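The mask that ate my winter

24 August 2021

The segmentation bug is fixed. It was a 255.

For anyone who skipped the last few posts (sensible), I've been writing the perception side of a disassembly and reassembly cell for old desktop computers. Two arms, one bench, a planner called Tornach that Rainer Stöcker wrote before I arrived and which I am allowed to look at but not touch. My part is called Vosell. It takes depth and colour, works out which bits of the volume are cable and which bits are board, and hands Tornach a list of places the fingers must not go.

Cables are horrible. A motherboard stays where you left it and has a datasheet. A SATA cable is a thin glossy noodle with opinions, and to a depth sensor it's a smear with a hole down the middle. So I don't trust depth on cables at all. I take the colour mask, grow it by 13 pixels, and fill the hole from whatever depth I can scrounge along the edges.

Now the 255. In our label images that value means "ignore", as in I haven't a clue, leave this pixel out of the loss. Fine in training. At run time the same value came through the resize step, got averaged with its neighbours, and landed on numbers that happened to be real classes. One of those classes is free space. So along the border of every cable there was a neat little corridor labelled as perfectly good air, and Tornach, being a good planner, went straight for it.

I spent most of the winter blaming the hand-eye calibration. I redid it 8 times. It was lovely every time. Bożena Krajewska, who has the desk behind mine, asked in passing whether I was using nearest neighbour on the labels, and I said of course I was, in the tone of a man about to open the file and check.

The fix is one argument. The commit message is longer than the diff. I've also added a test that pushes 3000 synthetic masks through the resize and yells if a class comes out that didn't go in, a test any first-year would have written on day one.

Since then I've been rerunning the awkward approaches, mainly the ones down past the drive cage, where the planner has to choose between sheet metal and spaghetti.
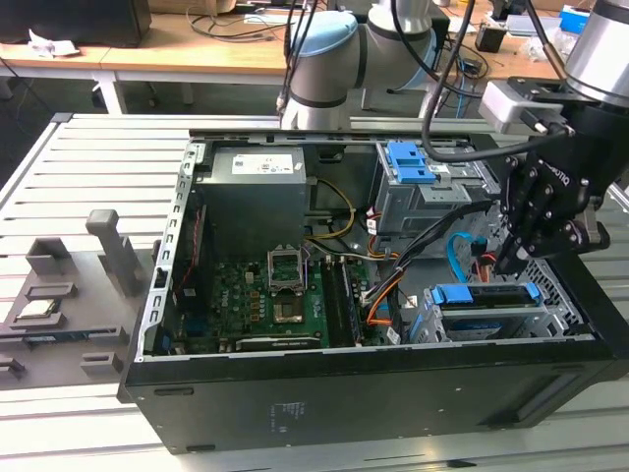

Gripper over the open case, near the blue cable. CPU in its holder at left.

Next on the list is the socket. The retention bracket is thin and shiny, and Vosell currently files it under cable about as often as it files it under bracket. I have a plan involving surface normals. Rainer has a plan involving me reading his documentation, all of which predates the move to Edville and refers to a config folder that no longer exists.

If you want the test, it's in the tools directory next to the calibration scripts, which I now know to be excellent.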